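My Year of Protein Powder

16/02/2024
By Tegwen Landeg

I should say at the start that I came to protein powder with every prejudice a person can have. I thought it was for young men with necks like bollards. I thought it tasted of chalk and vanilla, and that anyone who ate a proper tea had no business with it. Then last July I joined the lifting class at Garard, the little gym behind the station in Prandham, and within a fortnight I was hungrier than I had been since I was expecting my eldest, and standing at the fridge at ten at night eating cold chicken with my fingers.

The class is run by a woman we all call Price, as she has been called since her rowing days, and it was Price who first asked me what I was having for breakfast. Toast, I said. And what on the toast? Marmalade. She was very kind about it. She asked me to write down everything I ate for 15 days, without changing anything or showing off, and I did, in the back of an old address book, and very dull reading it made. Plenty of toast. A great many biscuits that I would have sworn in court I never ate. Most of my protein came in one great lump at teatime, and then there was hardly a scrap of it until the following evening.

Now, Price is not a saleswoman and she didn't try to sell me anything. She said eggs, and yoghurt, and tinned fish if I could face it, and beans on the toast in place of the marmalade at least some of the time. I managed all of that for a while and felt rather pleased with myself. But I leave the house early, I am not at my best before the kettle has boiled, and there is a limit to how many mornings running I can look a mackerel in the eye. So I bought a tub.

The first tub was a mistake. It was chocolate, or said it was, and it had a sort of sweetness that followed me round until lunch. I had chosen it because the label was cheerful and it was on the shelf at my own height, and I have bought wine on the same principle with much the same results. I gave most of it to my son, who will drink anything. The second was Zuster, the plain one, 810 grams in a tub that looks as if it ought to have paint in it, and I have stuck with that ever since. It tastes of very little. You would be surprised how much of a recommendation that becomes once you have tried the alternatives.

What I wish I had known sooner is that you needn't drink the stuff at all. I had a picture in my head of the shaker bottle with the wire ball rattling about in it, and I felt a fool walking through town with one. At home I stir a scoop into porridge, off the heat, with a splash more milk than seems right because it thickens as it stands. It goes into pancake batter very well. It goes into a rice pudding less well, though my husband had seconds. I once put it in a leek soup, in a spirit of adventure, and I would ask you not to.

My usual breakfast now is the porridge with the scoop in it, a chopped banana, a spoonful of peanut butter and whatever seeds are nearest the front of the cupboard. I worked it out one wet afternoon and it came to 493 calories, more than I had been used to before nine in the morning, and it frightened me a bit. I grew up in a house where breakfast was something you apologised for. But I get through to one o'clock without thinking of biscuits, and I stopped going to the fridge at night, and after a few weeks I stopped working it out.

Has it made me strong? Something has. I couldn't tell you how much is the powder and how much is Price standing over me saying "again". When I started I was lifting a bar with nothing on it, and wobbling. Now there are plates on it — small ones, I grant you — and I carried a bag of compost from the car the other week without stopping at the gate. I sleep better, too, though that may be the lifting, or it may be the lack of cold chicken.

I do have some grumbles. It costs more than it should, and the price seems to go up whenever I have just persuaded somebody else to try it. The scoop is always at the very bottom of a new tub, so you start each one up to the elbow in dust. And some of the writing on the labels is frankly silly, all explosions and beasts. I am a grandmother with a bus pass. I would like a tub that said "good with porridge" and left it there. If you have anything the matter with your kidneys, or you are on tablets of any kind, do have a word with your doctor or pharmacist before you start — I did, and it took 5 minutes and she was perfectly nice.

Storing it all is the last thing, and it matters more than you'd think, for a half-used tub with a badly closed lid will go into lumps before you have got to the end of it. I keep the powder in its own tub with the lid pressed down hard, in the larder, well away from the kettle. The odds and ends are another matter: the sample sachets, the bars I buy for train journeys, the scoops I can't bring myself to throw out. For those I like a couple of plain plastic bins, open at the top so that I can see what I've got, and in two colours, a light blue and a pink, so that I know sachets from bars before I have found my glasses. Price keeps hers in a biscuit tin, and says I am making a meal of it. 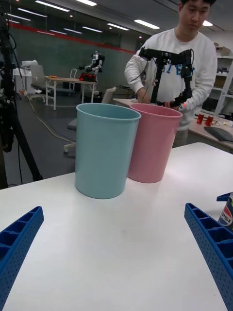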